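May 17, 2021

Diary of the Clerk of the Course, Nivotell Stages Rally

The morning was given to the revised itinerary. The organising team had asked in March that the second loop be shortened, and the forestry office has now confirmed in writing that the northern road will be closed to us until the timber work is finished. I have therefore removed the Kedia stage from the afternoon and placed a second run of Fuver in its stead. The competitive distance falls a little, but the road sections become easier and the service halt may be kept at its full length.

Revathi Varghese telephoned before lunch to report on the radio survey. Coverage is sound at all points but two, both of them in the dip beyond the Alarcón bridge. She recommends a relay car on the upper track and a further marshal post at the old quarry gate. I have accepted both recommendations and shall enter them in the safety plan this evening.

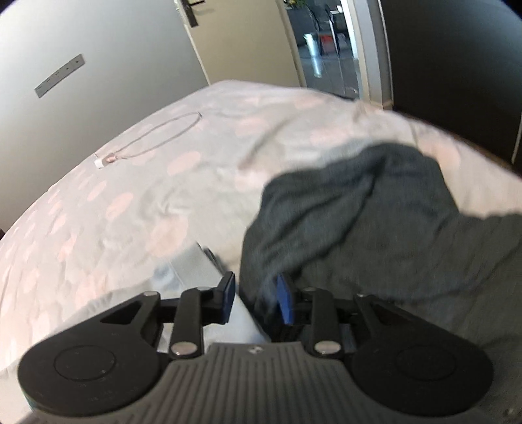 The entry list stands at 322 applications, a figure well beyond what the event can carry. The selection will be made by seeding and by date of receipt, as the regulations require, and reserves will be told of their position in writing. Several crews have asked whether historic cars will run ahead of the main field. They will run behind it, as published, with a gap of 10 minutes between the last modern car and the first historic one.

A letter was received from the residents of the lane at Fuver concerning access on the day. Their points are reasonable. The lane will now close later than first proposed, and a named official will be posted at the lower junction to assist anyone who must pass between runs. I have asked that the notice be delivered by hand to each house – the last one was posted and did not reach everybody.

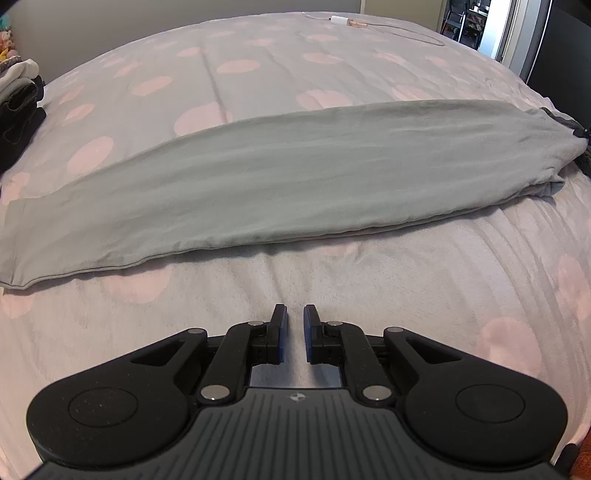

In the afternoon I drove the whole of the Fuver stage with the stage commander. The surface is good as far as the cattle grid. After that the inside of each left-hand bend has been cut deeply, and on a second run the ruts will be worse. We agreed on anti-cut posts at eight bends and a change to the line of the chicane, which at present invites crews to straighten it. The spectator area at the crossroads must be moved back behind the bank.

Timing equipment has been booked. The scrutineering bay is still to be settled, the usual hall being in use for another purpose, and I have written to the agricultural merchant to ask for the use of his covered yard.

Bulletin No. 1 is drafted. It covers the removal of Kedia, the repeat of Fuver and the new closing times. It will go to the stewards tomorrow for approval, and the road book cannot be sent to print until it comes back.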